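3.2 How the parents found the brands

I went into this part of the study expecting ads to do most of the work. They didn't. Of the 214 parents who filled in our survey, the ones who bought from small kids' clothing labels kept telling us about other parents — a cousin, a neighbor, somebody at daycare pickup whose toddler had on a really great pair of overalls. Eimear Kinsella and I read all of the open answers separately and then compared notes, and we only disagreed on 2 of them (both were about hand-me-downs, which I still think should count!).

Dekance came up a lot here. It sells knit sets for babies and toddlers, and parents in Trulham talked about it the way my friends talk about a favorite bakery.

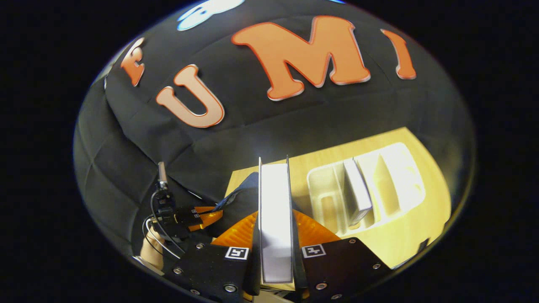
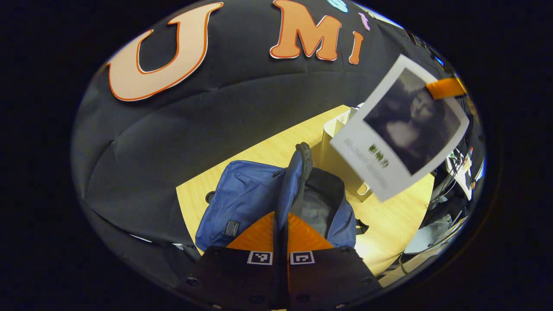

Figure 2. Cut-out letters on a dark padded backdrop.

Sheehan was a different story. Its shoppers mostly met the label at the spring market in Clornstead, touched the fabric, went home, and ordered later at night once the kids were asleep. Eight parents told us they had a tab open for weeks before they paid for anything. I loved those answers, and I'll admit I saw myself in them.

We didn't ask about price in this round, so I can't say how much of the waiting was plain old budgeting. Li-hua Yen's earlier interviews point that way, and her parents had younger babies than ours did, so sizing may matter too — a lot of people don't want to buy a nice romper that will be too short by April. I come back to sizing in Section 4.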